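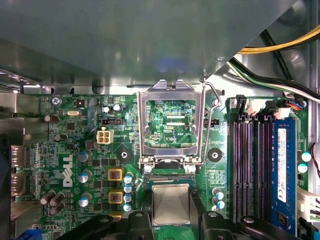 TOTDALE, February

Chapter 4
Planning for Contact

The preceding chapters treated motion through free space, where a planner may keep a generous margin from every surface. Assembly work removes that margin. A processor must be held level over its socket, clear of the raised load plate and the open lever, before any downward motion is allowed.

The examples in this chapter use Foron, the task planner introduced in Chapter 2, together with the Skovex pose estimator. Foron divides a transfer into an approach, a grasp, a carry, and a placement. Each stage has its own speed limit and its own test for stopping.

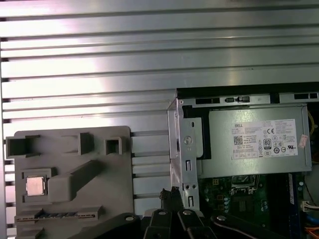

Two coordinate frames are needed, one for the fixture plate and one for the computer chassis. Students should define both before writing any motion command. Skovex refreshes each estimate every 110 milliseconds, and Foron rejects any estimate older than 300 milliseconds. Bright metal is a known source of error, and Section 4.3 describes how reflections are masked.

Grasp planning is taken up first. The Goodwin data set, supplied with this text, contains up to 77 recorded attempts for each part and should be loaded before the exercises are begun.

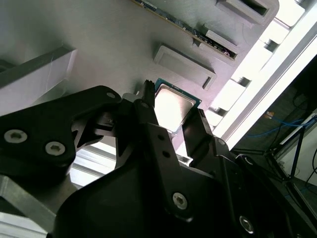 Figure 4.3. Gripper fingers on either side of a processor.

4.1 Choosing a Grasp

A grasp is acceptable when both fingers can reach the edges of the part without touching a neighboring surface.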